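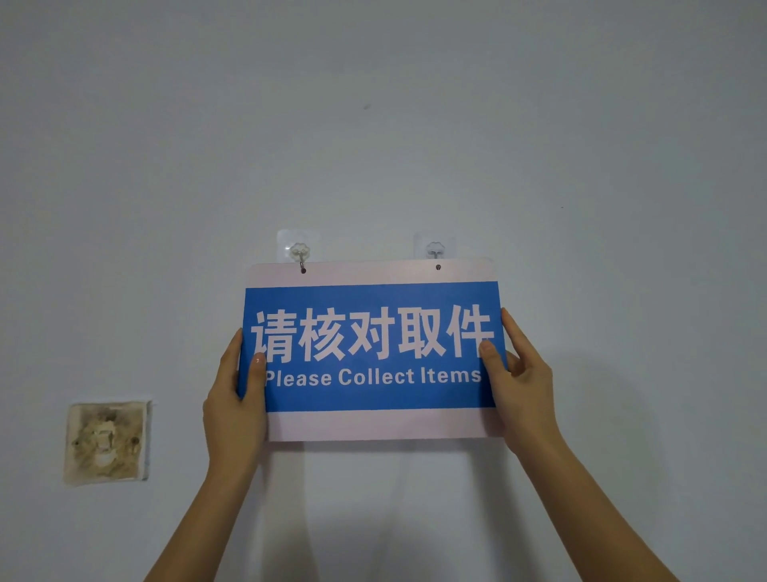 Bistness lunchtime wellbeing sessions - your questions

What do I get asked most?
Whether it's group therapy! No. I'm Jessie Niven, I run a 44 minute session at your workplace on sleep, stress and switching off after work, and you won't have to share anything personal unless you feel like it.

How many people can come?
Up to nine per group. I've tried bigger ones and the quiet people never got a word in, so now I'd sooner run two groups back to back.

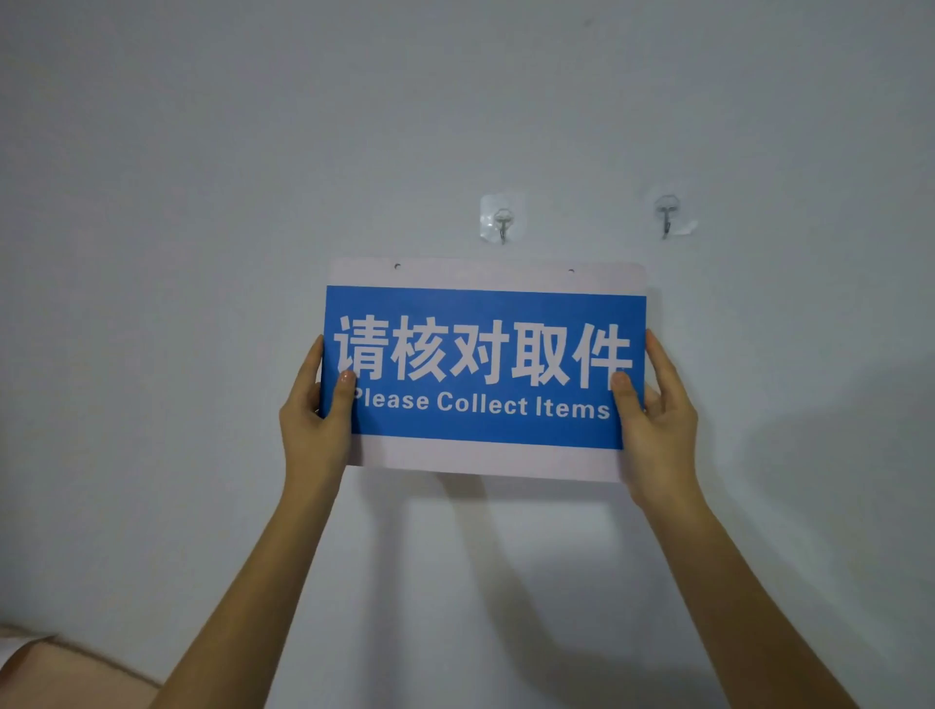

Page 2 of 3

Do we need a special room?
Any room with a door that shuts and chairs you can move. I've used the staff kitchen at Pastia (lovely smell, hard to concentrate) and it was fine.

Will my manager hear what I say?
Not from me. Your organisation gets the number who came and a short summary of the topics, with no names.

Can we book a whole program?
Yes - it's eight sessions, usually one a fortnight, starting in March. Please bring the same group each time if you can.

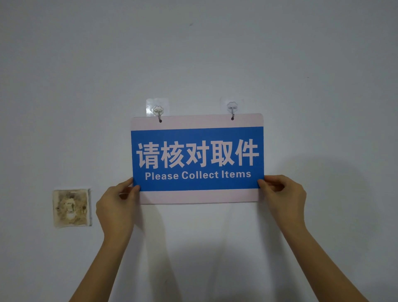
"Please Collect Items" sign, held up at the wall

What if I miss one?
Email me and I'll send you the notes, plus the breathing exercise everyone asks for.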